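Home Browse Cleaning Furniture Ask Log in

Small marks on a white tabletop

Mitra Mahmoudi

I bought a matte white table secondhand in June. I wipe it down every evening with a damp cloth and dish soap, but there are still tiny dark specks and faint marks on it, mostly toward the middle. I can't feel them with a fingernail. I don't know what the top is made of - the seller only said it was 2 years old. Is there something stronger I can use without making shiny patches?
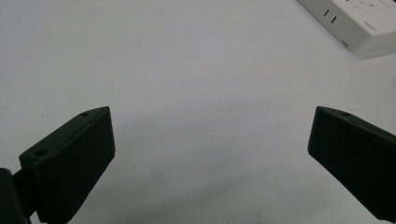 Replies

Gerasimos Makris

Try baking soda and water mixed to a thin paste. Put a little on one mark, leave it for a minute, rub lightly with a soft cloth and rinse. Do a spot on the underside first if it has the same finish. Stay away from scouring powder and the rough side of a sponge. On a matte top that is how you get shiny patches, and they don't come out.

Abundio Lozano

Magic eraser. Works on mine.

Aliki Liapis

Go easy with the eraser, it is a fine abrasive. I dulled a corner of my desk with one. For specks I use rubbing alcohol on a cotton swab, but test that too - some painted tops will soften. If a speck doesn't change after two tries, it may be in the finish and I would leave it alone.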